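Pacheco 570 Safety Wire Pliers: Review After a Winter in the Hangar

I work as an airframe and powerplant mechanic at a small repair station. Most of what comes through our door is piston singles and light twins, with a turboprop now and then. I bought the Pacheco 570 in the fall when the jaws on my old Brana pair finally got too worn to hold thin wire. I paid for them myself.

The 570 is a nine-inch reversible plier. It twists left or right, and you pick the direction with a collar at the base of the knob. The handles are steel with a thin dipped coating. Mine came in a cardboard sleeve with a parts sheet and no case.

Most of my use has been .032 wire on oil filters, prop bolts and brake bolts. I also do a fair amount of .020 on smaller fittings. On .032 the pliers do what they should. Two or three pulls on the knob gets me to the next bolt head, and the twist comes out even from one end to the other. I measured a few runs against the chart taped inside my toolbox lid and they were within limits without my having to think about it.

On .020 they are a little less good. The jaws hold the wire, but the spring return is strong and it is easy to overtwist. I broke several pieces the first week. I now pull the knob about half as far and let it back slowly.
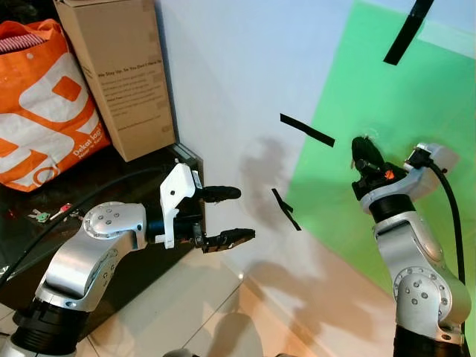 The lock is the best part. It is a sliding sleeve, and it stays locked. On the Brana the sleeve would creep back when the pliers got oily, and I would lose my grip on the wire halfway through a pull. I have not had that happen with these, even under a cowling with oil on everything.

The cutter is fine. It went through stainless wire cleanly when new and still does on .032, with a slight burr showing up lately on .041. There is a rubber insert by the cutter that is supposed to keep the clipped end from flying off. Mine fell out in March. Pacheco sells a replacement, but you have to order it by phone and the shipping costs more than the part. I catch the ends with my other hand and bag them, same as I always did.

Weight is on the high side. You notice it working overhead, for instance on the lower bolts of a gear leg with the airplane on jacks. The nose is also wide. There is one bolt on the back of a vacuum pump that I can't reach with the 570 at all, and for that I borrow a six-inch Illex from the next bay. If most of your work is in tight accessory sections, buy a six-inch pair first.

Left-hand twist works, but the collar is stiff and hard to turn with gloves on. I put a paint mark on mine so I can tell which way it is set before I start.

The knob shaft needs a drop of light oil every couple of weeks. When I let it go too long it started to squeak and the return got slow. The parts sheet doesn't mention oiling.

I paid 27 dollars more for these than the Tornik of the same size costs. I used the Tornik at my last job and it is an acceptable tool, though the jaws on that one went smooth in less than a year. The jaws on the 570 still look sharp.

Warranty is 2 years against defects and does not cover the cutting edge. I have not had to use it.

Good: even twist, solid lock, jaws that hold up.
Bad: heavy, wide nose, stiff collar, cutter insert falls out.

I would buy them again for general work on .032 and up. An apprentice who can only afford one pair should look at the six-inch version, which I am told has the same lock. I haven't tried it.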